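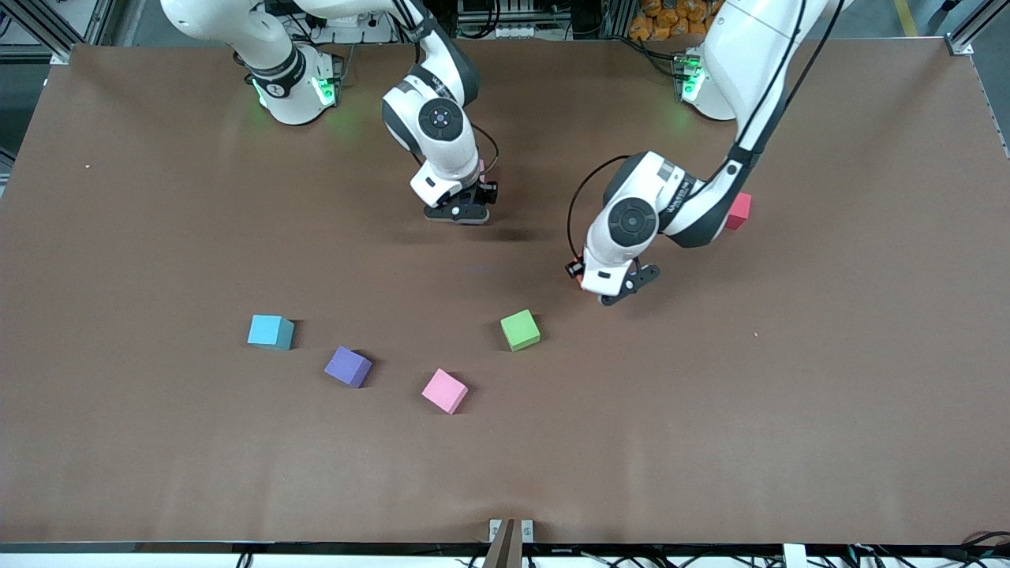
Two-arm cube sorting: bench entry, 4th May

Student project Rurkell, Urna robotics laboratory. Entry for the project file and for the group taking the next bench period.

Task as set: the two arms are to collect five foam cubes (light blue, purple, pink, green and red) and place them in a row along the near side of the table. Each arm has a two-fingered gripper. Left and right are given from the robot's point of view in all entries.

Settings. Travel speed was limited to 400 mm per second. The approach height remains as agreed in April. Students are reminded that the green cube lies nearest the left gripper and should be assigned to that arm in the start file.

Runs. The group completed 39 runs. In 3 of these the planner stopped both arms before a cube had been lifted; the logs give the same message each time, a shared-space conflict over the middle of the table. The Räsänen method for dividing the table between the arms has been proposed and will be tried next.

Cubes turned at an angle, such as the purple and the pink, require the wrist to rotate before the fingers close. The present script does this late. The correction is to be made in the Flunetti module and checked by a second student before use.

Outstanding: log files to be copied to the course folder; wrist cables to be checked for slack at full reach.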